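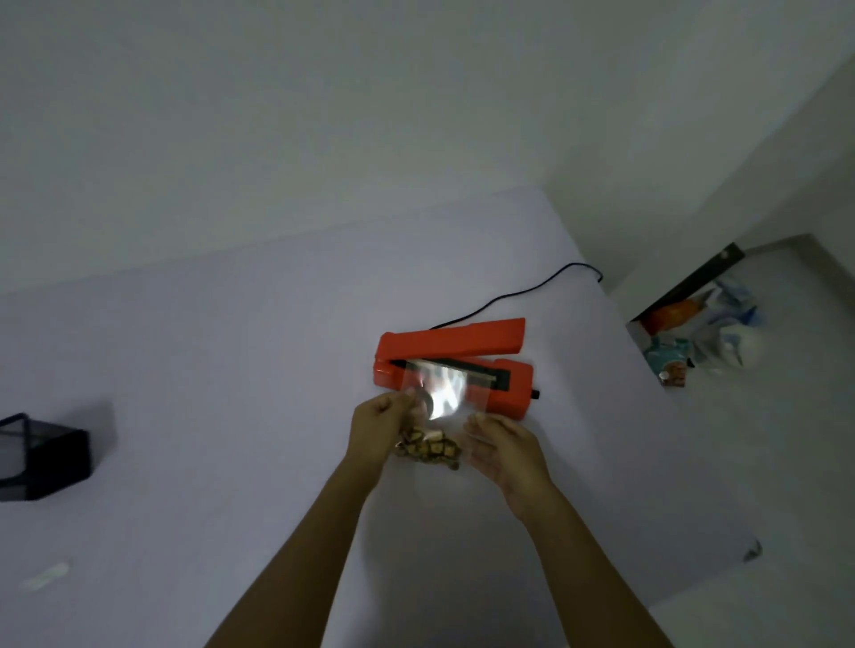 Sellado manual de bolsas pequeñas para el proyecto Telska

10 de junio de 2024
Por Qistina Nugroho y Bayu Lau

El borde abierto de la bolsa se introduce entre el brazo y la base de la selladora de impulso, con una mano arriba y la otra sosteniendo la esquina inferior. El contenido debe quedar en el fondo, lejos de la franja de sellado.

Preparamos 62 bolsas en dos sesiones. Slamet Pasaribu pesó las porciones y nosotros sellamos. En la primera sesión, 12 bolsas salieron con pliegues en la soldadura – casi todas por no estirar bien el plástico antes de bajar el brazo. Las abrimos y repetimos el cierre un poco más abajo.

Para comprobar el sellado apretamos cada bolsa con la palma y escuchamos si perdía aire. Las bolsas con migas en el borde fallaron más que las limpias.

En la segunda sesión limpiamos el borde interior con papel seco y los pliegues bajaron a 2. Falta probar con bolsas más gruesas, que pedimos a Broltow y todavía no han llegado.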